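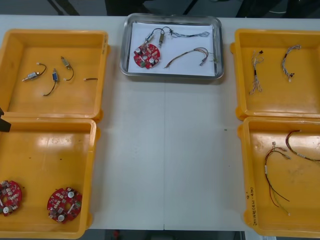

Features > Work > Shop Floor

Search this site Go

Print | E-mail this story

Sorting is the chore every plant manager wants gone first. Raghavendra Lobo runs the kitting line at Visholm and he'd hand it over tomorrow, he says, if the arm could deal with wire. Red circuit boards, fine. Round, stiff, they stay where you put them. But a harness curls. Two little motors with their leads joined into one twisted cable, like the set on the paper in the steel tray, is really one floppy thing, and the arm has to know that before it tugs.

So, can it do the job yet? Sort of. Lobo's trial in July ran to 1435 picks. Boards went well, 80 percent or so into the right yellow bin first try. Harnesses, 73 misses in one morning. Dropped, snagged, picked up two at once.

A person does a tray in 8 seconds. Without looking, half the time.

Baltov sells a softer fingertip that is suposed to help. Panicker, the rival shop, went back to hands last spring and isnt sorry. Lobo has ordered the fingertips anyway. Delivery was ment to be this month.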